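Gripper Safety Checklist, Soft Goods Station
After the October finger pad fault
Site: Conville
Filled in by: Ainhoa Vidal
Status: back in use, 2 items open

Short version of the fault for anyone who missed it: the left finger pad let go at one corner during a pull, a thread got under it, and the fingers kept squeezing because the force reading had frozen. The stop button worked, the cloth tore, and no one was hurt. I have wanted a proper list for this tool for ages, so I'm thrilled to finally have one, and please argue with it in the comments!

1. Pads, both fingers
Run a thumbnail along every edge. Any lift at all is a fail.
Result: OK, both replaced.
Comment: The new Pirach pads are seated really nicely, and I tugged hard at all the corners.

2. Pins
Check that none stands proud of the finger. A raised pin will catch a knit every time.
Result: OK.
Comment: One was a hair high and has been pressed back in.

3. Finger gap
Close fully, open fully, watch for a hitch.
Result: OK.
Comment: Smooth both ways. Lovely to hear it without that click!

4. Grip force limit
Squeeze the test block until the tool backs off. Limit is 70 newtons.
Result: OK, three tries in a row.
Comment: The frozen reading came from a loose plug at the Stuso board. Plug now has a latch.

5. Straps, cords and loops
Before the first pull, find every strap and cord in the pile and move it clear of the fingers by hand. Tool must be idle while you do it.
Result: OK, with a change to the procedure (see below).

I'm fussier about item 5 than the old sheet was. Mixed piles are the best work we do and also the worst for snags. Printed cotton, satin, a scarf twisted up like rope, and then a strap or a thin black cord lying over the lot. A loop of strap can sit right in front of the fingers and look like one more fold. 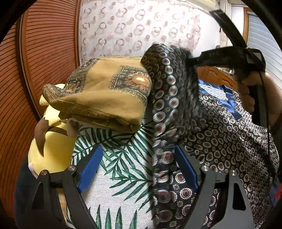

D'Souza read the draft and asked for item 5 to go further: no hand should be holding a strap while the fingers are closing, even at low force, and the person at the pile should be the one who calls the close. He also thought "clear of the fingers" was too vague and wanted a distance, 200 mm.

Both of those are in as of this version. Great catch on the call, I had left it to whoever had the trigger.

6. Stop button
Press during a close, with the test block in place. Fingers must let go, not just halt.
Result: OK.
Comment: Do this one at the start of every shift, please, even if the last crew did it.

7. Cable and strain relief
Bend the cable gently at the grip and watch the force reading for jumps.
Result: OPEN.
Comment: Steady today, but the sleeve is worn. New one on order.

8. Cycle count
Pads come off for a full check every 2000 closes.
Result: OPEN.
Comment: Counter was reset during the repair, so we start from zero. Write the number on the sheet at end of shift until the log is back.

Anything that snags, even a single thread, goes on this page with the item number next to it.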